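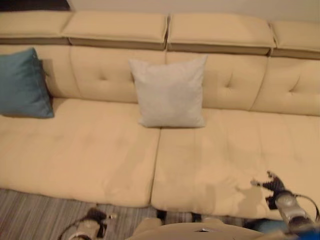 About Drurano Robot Club

Hi, and welcome! I'm the one who runs Drurano, an after-school and weekend club for people who like making robots do household jobs (slowly, and with a lot of shouting at laptops). We began one February with 2 laptops and a hall that smelled of floor polish, and we now have 30 members, the youngest of them 16.

What we work on

Each term we pick a chore and stick with it. This term it's tidying a sofa, which sounds easy until you try it! Cushions are squashy, they fold in odd places and they never sit the same way twice. One team writes the code for the arms, another looks after the grippers, and everybody gets a turn at driving.

The bit we argue over most is where to hold a cushion. At the moment we're going for the two bottom corners, one gripper on each, and lifting it clear of the seat before moving it anywhere.

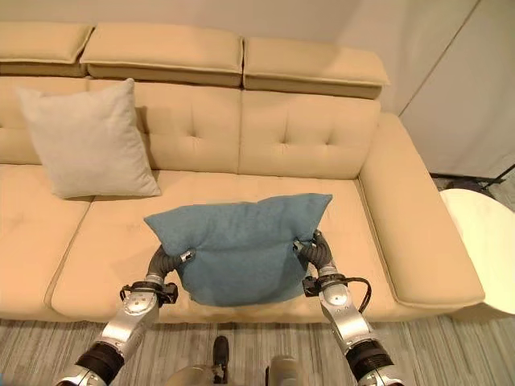 After that comes putting it down neatly, and I'd say we've spent more evenings on that than on everything else put together. We log every attempt, good or bad, and the log stands at 1,486 as I write.

Competitions

We enter the Pronholm Home Robotics Cup each year, and we're hoping to take the sofa job along next time.

Joining

No experience needed, just come along and have a go. Drop us a line through the contact page.

Page updated 24/04/2026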